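Section 3: Teaching the fine placement task by hand

Okay, so you've got the arm bolted down and the Clametti controller talking to it. Good! Now comes the part I like best, and also the part where I've wrecked the most tip wire. I wrote these steps for the Brumero arm with the small parts gripper, and if you're on the older Curnisia base the buttons sit in different spots but everything else works the same.

Before you start

Give yourself a clear morning. I know the cover sheet makes this look like an hour's work, and Despina Stojanović did get through it before lunch on her first try, but she has steadier hands than I do.

You'll want the arm in Lead mode for the big moves and in Remote mode for the last little bit. Lead mode means you grab the wrist and walk it around yourself. Remote mode means you sit down with the hand controller and drive it from there.

Caution: keep the stop button where your free hand can slap it. In Lead mode the arm goes limp enough to push around, but it will hold its own weight again the second you let go of the grip switch, and it can pinch.

Recording the demonstration

1. Press and hold the grip switch until the wrist light goes steady. If it keeps blinking, the arm still thinks it's in Run mode, so back out to the main menu and try again.

2. Walk the gripper over to the wire and close it on the wire, well back from the ring end. I used to grab it right up by the ring and then wonder why I couldn't see what I was doing.

3. Tap Record. Wait for the beep (it's a quiet one, sorry) and then start moving.

4. Carry the wire over to the board in one smooth swing. Don't stop to think halfway! The software treats a long pause as a place the robot is supposed to visit, and you'll end up with an arm that hangs in midair looking thoughtful.

5. When the ring is a finger's width above the board, let go of the grip switch and pick up the hand controller. Switch the speed dial to 2, or lower if your hands are shaky. Coffee matters here, and I say that as someone who drinks too much of it.

6. Bring the ring down over the pads. Use the side-to-side stick first and the height stick last. A soft wire lags behind the gripper and swings a little, so let it settle before you drop any farther.

Note: watch the ring, and forget about the gripper tip. Any kink in the wire puts the ring off to one side of where the gripper is pointing, and the ring is the part that has to land in the right place.

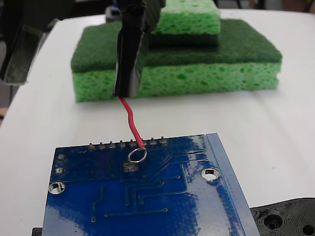 How many demonstrations do I need before the robot can do this by itself?

Plan on 8 good ones to get a first working version, and keep adding more if it still misses. Start each one from a slightly different spot, and shift the board a little between takes so the robot doesn't just memorize one path.

7. Tap Record again to stop, then open the gripper and back straight up. If you back out at an angle you'll drag the wire with you.

8. Play the take back at half speed before you save it. I skip this step every time I'm in a hurry and regret it by Wednesday.

Saving and naming

Name each take with your initials and the board type. Su-bin Um set up the folders, and the Lim viewer sorts on the first letters, so a take called "test again FINAL" will sink to the bottom and stay there. Toss anything where you bumped the table or lost the wire. It's tempting to keep a take that was nearly right, but the robot will copy your fumble along with the rest!

Caution: the log holds 3,000 takes and then writes over the oldest ones without asking. Copy yours off before you clean up.

If the playback drifts to one side, redo the zero check in Section 2 and record a fresh take before you touch any other setting.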